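Fio sobre a praça Brandes, a fonte e a tarde que perdi (ganhei!) sentada por lá 🧵 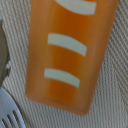
Laranja, brilhante e com três riscas curvas.

1/ Prometi há séculos que ia escrever sobre a praça Brandes e fui adiando, adiando, até que uma seguidora muito paciente me perguntou se eu tinha desistido. Não desisti! É que gosto tanto daquele sítio que tinha medo de o contar mal. Vamos lá, com calma, arranjem um chá.

2/ Para quem não conhece a cidade: a praça fica em Skovside, mesmo em frente ao antigo mercado do peixe, do lado em que a rua desce para o rio. Quem vem da estação atravessa a ponte pedonal e dá com ela logo a seguir às tílias. Eu passei lá ao lado duas vezes antes de a ver – vou sempre a olhar para os telhados.

3/ A peça principal é a fonte, a que toda a gente chama "As Lavadeiras", embora na placa esteja escrito outro nome, "O Regresso da Água". São 7 figuras de bronze à volta de um tanque oval, seis mulheres e um rapazinho que segura uma bacia maior do que ele. A escultora foi a Svenja Hollenstein e esta foi a primeira encomenda pública dela.

4/ O rapazinho é o meu preferido, confesso. Tem o joelho direito polido de tanta mão que lhe passa por cima, porque os miúdos de lá dizem que dá sorte nos exames. Já não tenho exames há muitos anos e passei a mão na mesma, claro.

5/ As mulheres estão viradas para sítios diferentes e eu demorei a perceber porquê. Cada uma olha para um dos antigos lavadouros da cidade, que a fonte veio lembrar. Três ainda existem e podem visitar-se, os outros foram tapados quando alargaram a marginal. A que olha para norte tem uma expressão tão cansada que me apeteceu oferecer-lhe a minha cadeira.

6/ Falando de cadeiras: a esplanada do Grino fica mesmo no canto, à sombra, e serve um bolo de amêndoa que vale a paragem. Peçam a fatia da ponta, que é mais tostada. O café é assim-assim (desculpem, Grino, gosto muito de vocês), mas o chocolate quente é espesso como deve ser e em novembro soube-me pela vida.

7/ Quem tiver pernas pode subir à torre do Staraletti, o palacete amarelo do lado poente. São 496 degraus, sem elevador, e a escada estreita bastante a partir do segundo patamar. Parei em todos os bancos que encontrei e não tenho vergonha nenhuma. Lá de cima percebe-se finalmente o desenho da calçada, que imita as ondas a saírem do tanque. Cá em baixo só se veem umas curvas soltas e uma pessoa nem imagina.

8/ O Staraletti tem também uma salinha no rés do chão com os modelos em gesso da fonte. Quase ninguém entra, e é pena. Há uma primeira versão em que o rapaz estava a dormir encostado ao tanque, e outra em que eram só quatro mulheres. Fiquei a olhar para aquilo um bom bocado e a senhora da entrada até me veio acender a outra luz, um amor.

9/ Coisas práticas, que sei que me vão perguntar. A praça está sempre aberta. A água da fonte corre das dez da manhã ao pôr do sol e desligam-na quando há geada. Há casas de banho no mercado, limpas, ao fundo à esquerda. Para carrinhos de bebé entrem pelo lado das tílias, que do lado do rio há degraus.

10/ Se quiserem fotografar as figuras sem gente à frente, o melhor é irem cedo, antes das nove, embora a água ainda não corra. Ao fim da tarde a luz é muito mais bonita e apanha o bronze de lado, mas têm de partilhar a praça com meio bairro e com os cães todos.

11/ Ah, e o mercado! Já não vende peixe, mas ficaram as bancas de mármore e agora há livros usados em cima delas. Comprei um guia antigo da cidade em que a praça ainda aparece com 100 árvores desenhadas à mão, uma a uma. Tenho-o aqui ao lado enquanto escrevo.

12/ Para a próxima conto-vos dos três lavadouros que sobreviveram, que merecem um fio só deles. Se alguém souber o caminho a pé para o do norte sem passar pela estrada nova, diga-me, por favor, que da última vez fui dar a um armazém de pneus.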